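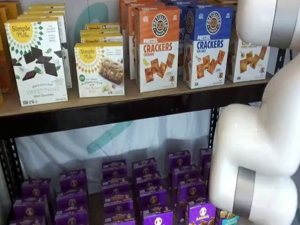 Snack shelf, upper board: Sweet Thins in Mint Chocolate at the left, Pretzelized cheddar farther along.

To: pantry list
January 18, 2018

Noboru Yoshida wrote:
> Let's keep the snack shelf in boxes, crackers together and
> Simple Mills together. Wada did it in August and people
> found things faster.

Faster than what? I'd like to see how Wada timed it. Stacking Simple Mills in a row looks tidy, but the boxes at the back only show their tops and edges – good luck picking a flavor.

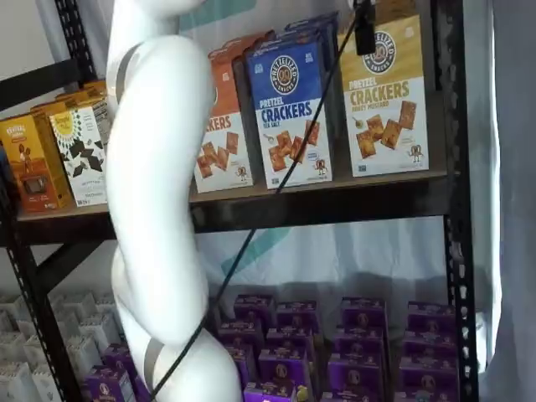 I also doubt we need 35 more boxes from Prulus before these are eaten. Try one row deep for a month, then talk to me about ordering.

Comments

lastix: One row deep won't hold the order.
plerk35: Mint chocolate goes first anyway – leave it in front.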